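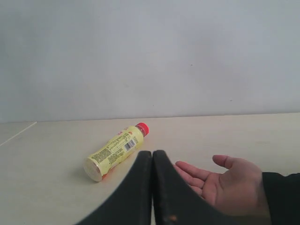 Sun-ja Ok asked at the start of last week's class why we read the back label before the front one. I answered too quickly then, so I write it properly now.

The back label is where the maker must give the facts. The front may show fruit in any colour and size, and it promises very little.

Category: Course Handouts > Food Labelling, Unit 6 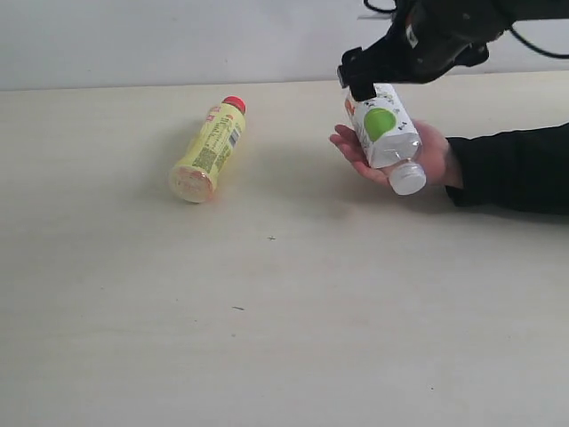
But if the front has a big green fruit on it, surely there is fruit inside? One of you wrote this in the April homework, and it is a fair question. Look for the percentage beside the ingredient. If there is no percentage, make no guess.

Next, compare two drinks always by the same amount. A 400 mL bottle can list its sugar per serving, and the serving may be smaller than the bottle.

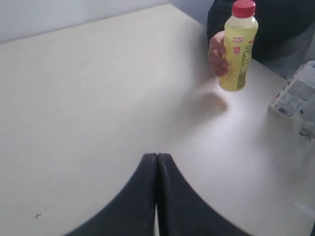 After this, write the sugar per 100 mL in your table, one row for each drink. Cap colour is not information about flavour, so please leave it out.

For drinks with a label in a language you don't read, begin with the numbers and the units.

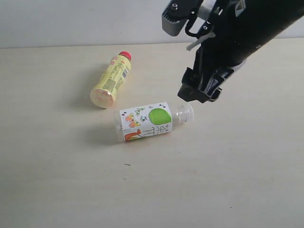 Lay your bottles on the side if the print runs along the length, it is easier for the neck. You have 20 minutes for the table and 30 for the discussion. Bring your own pencil.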